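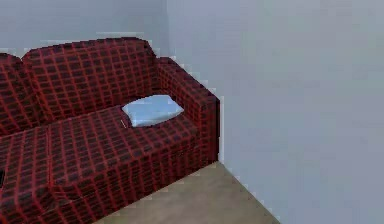 I'd been watching Notburga Schnyder's streams for the best part of a year before I dared to write to her. She answered within the hour, said yes, and then asked if we could do it after nine in the evening, when she'd finished practising. So there I was on a Saturday night with a pot of tea and a list of questions, most of which I never got round to!

If you don't know her, Notburga plays Flutach, a puzzle racer where you steer a little wind-up boat through flooded streets. She goes by Tam online (her gran's nickname for her) and she's one of the few people who stream it every week.

"I only bought it because it was cheap," she told me. "I had it on in the background while I was waiting for a friend to come online. Then I looked up and it was two in the morning and I'd forgotten to have any dinner."

Her first streams had 2 viewers, and one of them was her brother. These days she gets around 400 on a good night, and her channel has 1,775 followers, a number she knew off by heart and was a bit embarrassed about knowing.

I asked what changed. She put it down to the Oston Cup in February, an online knockout with 20 players, where she came fourth after beating Tsion Adugna in the second round. Tsion had won it the year before and I remember shouting at my screen during that last lap.

"I was shaking," Notburga said. "I'd taken the canal shortcut in every practice run and hit the bridge nearly every time. Tsion knew that, she'd watched my streams! So she left it open for me. And I got through."

The two of them have been friends since – they now run a practice night together, and Tsion has a habit of turning up in the chat to point out every missed corner. "She's usually right," Notburga said. "I mute her sometimes. Don't print that. No, do, she'll laugh."

We talked for a while about Malia, the new map that came with the spring update, which I love and she can't stand. Too many blind turns, she says, and the fog hides the buoys. I tried to defend it and got nowhere. She has asked for the fog to be thinned out on the players' forum, twice, and plans to ask again.

Does she want to do this full time? "No, I like my job," she said straight away. She works in an optician's and says the quiet mornings suit her. "If I had to stream to pay the rent I think I'd start hating the boat."

She's entering the Oston Cup again next time, and she's already working on the harbour section, where she lost her semi-final. Practice night with Tsion starts at eight, and newcomers can just ask in the chat for a place in the lobby.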